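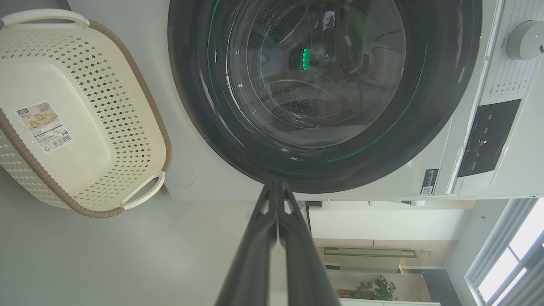

Slide 1. Wrist camera view at the washer door, both fingertips near the bottom of the ring.

Good morning, and thank you to Arwel Nicholas for giving me this place in the program. My talk is short. It is about one machine, the laundry cell we call Purdale, and how we keep its wrist camera and its two fingers in good condition.

(Wait for people at the back to sit.)

Please look at the fingers first. They are black and matte, and the tips come together toward the door ring. The ring is dark too, a charcoal colour. For the operator at the screen this is a difficult pair, dark on dark. What helps is the small grey highlight at the edge of each tip. When I check the camera in the morning, I look for these two highlights before anything else. If I cannot find both, I clean the lens cover and look again.

Cleaning. We use a dry lens cloth, folded, one wipe in one direction. No spray near the wrist. In our first month I used a damp cloth and it left a film on the cover. I lost an afternoon because I believed the focus had moved.

Next, the glass. The drum is steel and the door is glass, so we get bright white spots and a weak picture of the room. There are also green lights in the upper middle of the drum, probably an indicator reflected there. Our door finder, the Sorkitz module, was confused by such spots. It placed the centre of the door too high. Now we mask the inside of the porthole and fit the circle only on the dark ring.

(If somebody asks about a polarising filter: we tried one, it made the picture too dark in the evening.)

Setting the home position. I do it in this order:
Power on the arm and let it stand for 20 minutes.
Open and close the fingers 4 times with nothing between them.
Drive slowly to the bottom of the ring and stop before touching.
Compare the picture with the saved one.
Save the new offset and write it in the log.

The last step is the one people forget. Arwel has a good question for this: "Where is the old number?" If you have no old number, you cannot see the drift.

The basket. Ours is cream plastic with a lattice wall, and it stands close to the washer, the lower handle nearly at the casing. With so little space, the arm must not swing on that side. In the Trummer controller I made a keep-out box around the basket, a little bigger than the basket itself. Please measure your own, and measure with the handles.

Fingers and wear. We inspect the finger pads every 2,000 cycles. The first pair was changed at 3,241, later than it should be, and the tips did not meet evenly any more. We noticed it on thin socks, which slipped out. The replacement takes me roughly half an hour, with most of this time for the home position again. Tighten the screws by hand first, both sides, then with the torque key.

(Pass the old pair around now. Ask to get it back.)

One open point. The window has slatted blinds, and in bright daylight the exposure jumps when the wrist turns that way. I fix the exposure at the door and keep it fixed until the arm is home. The Clalmont people let it run automatic and they are satisfied, so I would like to hear from them in the break.

Questions. Keep slide 1 on the screen.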